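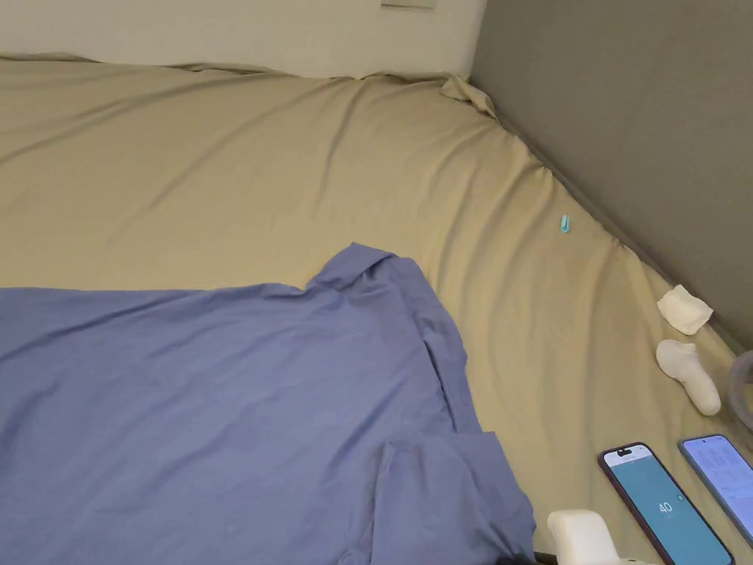
Ticket 204: fitted sheet won't stay down, far corner, bed against wall
Opened by: Ga-eun Ko
Picked up by: Do-yoon Yeon
Property: Desmont, upstairs unit, room 5
Priority: low (Ga-eun says medium)
Status: open, see last entry

Problem as reported
Khaki sheet keeps coming up at the far corner, where the two walls meet. Off-white wall one side, grey wall the other. Corner bunches into a little peak and the tuck along the wall goes lumpy. Redone it so many times. Guest in the last stay mentioned it in the comments, "bed looked slept in". Also there's a fold running across toward the grey wall side that won't smooth out with a hand. Want to know if it's the sheet, the mattress or me.

Room details
Bed is pushed into the corner, can't walk around it. Queen mattress, Deltar medium, bought with the bed. Sheet is one of the Seok cotton ones, khaki, came as a pair. Other one is in the hall cupboard and I haven't tried it in this room.

Entry 1, Do-yoon
Looked at your photo. Far corner is popped or close to it, the flap is folded over on itself. Couple of questions before I drive over:
- is there a protector under the sheet, and is it the quilted one
- what size does the tag say
- do you do that corner first or last
- pls clear the bed before you start, shirt and the small stuff along the grey wall side. You can't pull a sheet even with things sitting on it

Entry 2, Ga-eun
Quilted protector yes. Tag says queen but the depth part has washed off, can't read it. I do the far corner last becuase it's the hardest to reach. Shirt was laid out for folding, have moved it. Teal plastic thing in the middle is in the dish on the dresser now, if anybody is missing one.

Entry 3, Do-yoon
Last is the trouble I think. By then the other three corners have used up all the slack and you're dragging the fourth one over at arm's length. Try this, in order:
1. Pull the bed out from both walls. A hand's width will do, enough to get your arm down.
2. Strip it right back. Check the protector isn't riding up at that same corner.
3. Far corner first. Seam of the sheet on the actual corner of the mattress, then pull the elastic well under, not just over the lip.
4. Then the corner diagonally opposite. Then the other two.
5. Run your hand under the wall side and pull the slack down, starting from the far end.
6. Push bed back slowly. If you shove it the wall grabs the sheet and lifts it again.
Let me know.

Entry 4, Ga-eun
Did 1 to 5, much better, flat all along. Then did 6 and the tuck on the off-white side rode up again. Not as bad. Corner itself stayed on. Fold across the middle is still there but shallower.

Entry 5, Do-yoon
OK so corner is on order of doing it, tuck is the wall. How tight are you pushing it? Mattress shouldn't be hard up against the wall, leave a finger or 2. Also check the mattress is sitting square on the base. If it's crept over, the wall rubs every time somebody sits down.

The fold: is there a dip in the mattress there or just in the sheet? Lay your hand flat with the sheet off and feel for it.

Entry 6, Ga-eun
Mattress had slid toward the grey wall. Moved it back, was heavy, did it alone, not doing that again. Left a gap. No dip that I can feel, a bit softer near that edge maybe. Protector was ridged up right under where the fold was. Smoothed it. Fold is mostly gone.

Tried the other Seok sheet while I was at it. Pockets noticeably deeper on that one!! Same tag, same pack. So the first one has shrunk or was never right. I did have it in the dryer on hot in the winter, 8 loads in a row that week and I wasn't checking labels.

Entry 7, Do-yoon
There you go. Dryer would do it, cotton pulls in on the pocket depth first and you don't notice on a bed you can walk around. Put the tight one on the foldout in the den, mattress is thinner. Keep the deep one for room 5. Cool wash, low heat, take it out slightly damp.

If it still creeps, get a set of Vular sheet straps, the ones that go under the corners. Only need them on the wall side. Don't buy the clips with teeth, they chewed up the last lot.

Entry 8, Ga-eun
Deep sheet on now, far corner done first, gap left. Next guests in June so will see how it goes with actual people in it. Ordering straps anyway. Can we leave this open till then

Entry 9, Do-yoon
Fine. Leaving open, changed to monitoring. Pls add the replacement sheet to the linen order, khaki again, and check the pocket depth on the packet this time.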